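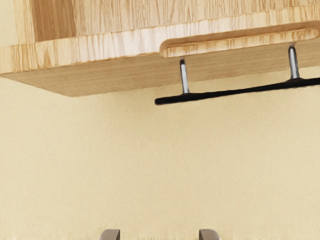 Listening to Fuklow: a project report on one record, one room and a good deal of patience

Thanasis Fragkou
November 6, 2022

I chose Fuklow for my listening project because it was the one record on the module list I couldn't get on with. Our tutor had told us to pick something we loved, and I did try, but every time I sat down to write about an album I knew well I found I was only copying out my own old opinions. With Fuklow I had no opinions at all, apart from a vague feeling that the clarinet was too loud.

For anyone who hasn't come across them, Dradside are a trio of bass clarinet, harmonium and double bass, and Fuklow is their second album. It was recorded in a disused chapel outside Prunov and put out by Stöckli, a small label that pressed 400 copies on vinyl and then, when those had gone, rather reluctantly let the music appear as a download. There are 5 pieces on it, none of them named, and the longest takes up the whole of the second side. I worked from the download for most of the term and only heard the vinyl once, at the house of a friend's uncle, who made us tea and then wouldn't let us talk until the side was over.

My plan was simple enough. I would listen to the whole album once a day for 3 weeks, at different times and in different places, and keep a diary. I wanted to know whether music this slow changes as you get used to it, and if so, which parts of it change. I also meant to write a short piece of my own for clarinet and drone at the end, which I did, and which is discussed further down.

The first week was hard going. My diary for those days is mostly about other things: the radiator, a neighbour's dog, what I might have for supper. The opening piece begins with the harmonium holding two notes for what feels like an age, and you can hear the bellows going in and out underneath. I wrote "nothing happening" on four separate days. Reading it back now I'm a bit ashamed of that, as a great deal is happening. The lower of the two notes sinks very slightly as the air runs down, then comes back up, and the bass player waits for exactly that moment before he comes in.

By the second week I had started to look forward to certain places. There is a passage in the third piece where the clarinet climbs to the top of its range and simply stays there, very quiet and a little hoarse, while the bass drops away beneath it, and the first time I properly noticed it I was on the bus home and nearly missed my stop! I went back to it that evening on better headphones and found the sound of the chapel itself — a long, soft tail after each note, and somewhere in it a chair creaking. I had taken the creak for part of the music.

The third week was about the second side. I'm still not sure I can describe it. It has a tune, or the beginnings of one, which the three players hand round without ever finishing, and after roughly ten minutes it comes back so slowly that I only recognised it on my sixteenth listen. I played it to my flatmate, who heard the tune straight away and asked why I was looking so pleased.

My own piece was less of a success. I borrowed a harmonium from the department and found that keeping a steady drone is much harder than it sounds, particularly on the left-hand bellows, and my clarinettist (very patient, thank you Mags) kept running out of breath before I had run out of ideas. We recorded three takes in the practice room. The second has the best playing but also a door slamming, and I have handed that one in, door and all. The room is small and carpeted, so there is no tail on the notes, and I think this is the main thing missing. If I did it again I would find the room first and write the music afterwards.

The limit for this report is 3,000 words and I am well inside it, as the diary goes in separately. I have left the early entries as they were, including the supper ones. As for the clarinet being too loud, I changed my mind on the ninth day, changed it back on the twelfth, and have since decided that it depends on where you sit.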